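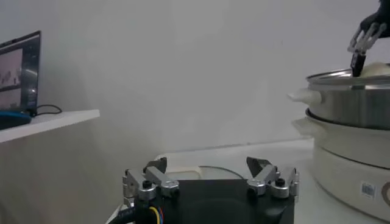 Stent after ureteroscopy – how long did you keep yours?
Print this thread | E-mail this thread

jatura_47
I had a stone taken out with a scope in April and they left a stent in. The discharge sheet says 6 days. The nurse on the phone said it could be two weeks. The clinic at Firnlow hasn't called me back with a removal date. What did other people get told?

Mine has a string, if that matters.

gustier
Mine was 4 days with a string. I pulled it myself at home in the shower, following the sheet they gave me. It felt odd and was over quickly. I had cramps on that side until the evening and then nothing.

lindqvist2000
I would not pull it without a date from the office, even with a string. Length depends on what they found in there. I had swelling in the ureter and they kept mine two weeks. My brother had the same operation and went home with no stent at all.

gustier
I had a date. It was written on my sheet, same as the original poster's. If the sheet says 6 days and the surgeon signed it, that's the instruction.

lindqvist2000
And the nurse told him something different. That's why he should call.
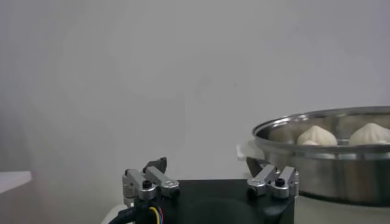
Also, the sheets are often printed ahead of time and the number doesn't get changed. Mine said to take a pill I'm allergic to. Call in the morning when they open, ask for the urology nurse line and not the front desk, and have them read you the op note.

stonefree_at_last
Agree with calling. Whatever you do, don't lose track of it. A forgotten stent can crust over and then you need another procedure to get it out.

For the burning and the constant need to go, ask if you can have tamsulosin. It helped me some. It did nothing for my wife.

gustier
Tamsulosin made me dizzy when I stood up. I stopped it and used a heating pad.

jatura_47
Called at 8 this morning. The nurse looked at the note and the 6 days is correct. Two weeks is what they tell people without a string. I go in for removal because I'd rather have them do it.

Still seeing pink when I walk a lot. She said to drink more water and call if it turns dark or I get a fever.

lindqvist2000
Good. Ask about stone analysis while you're there. I had to ask twice for mine.

Print this thread | E-mail this thread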